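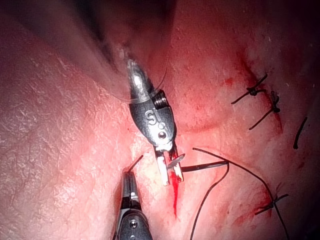
Tighter on the second throw, Iveta Procházka reckons, and leave the tails a bit longer than you think you need. I wrote that on the back of my hand, and it's still faintly there as I type this up.

I spent the morning at Grinley's suturing day, which has come back this September after a year off, and I had a lovely time (my shoulders less so!). There were 12 places and they'd all gone by breakfast. Everyone works on the same stitch – needle in one side of the cut, out the other, tie, trim, move along.

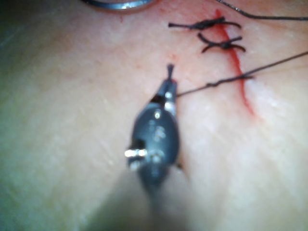
It sounds like sewing on a button until you try to get two knots to sit the same way. Black thread is the kindest to learn with, according to Duygu Gezer, who ran the first session, and she's very strict about not hauling on it. Pull too hard and the edges bunch up.

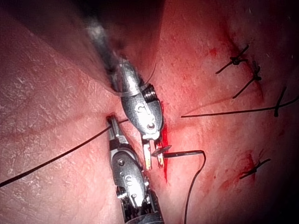

After the tea break we moved on to handling the needle, which I found far harder. You follow its curve with your wrist – push it straight and it fights you. Recep Taşdemir went round putting our angles right and was extremely patient with me.

Places for the next one cost £5 and the list opens at 2 in the afternoon, from the Grinley front desk. Bring your reading glasses if you use them.

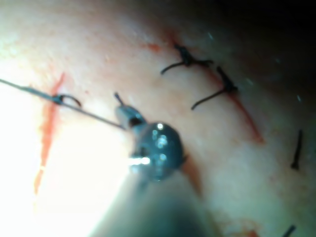
Two knots tied along one of the cuts at the Grinley suturing day.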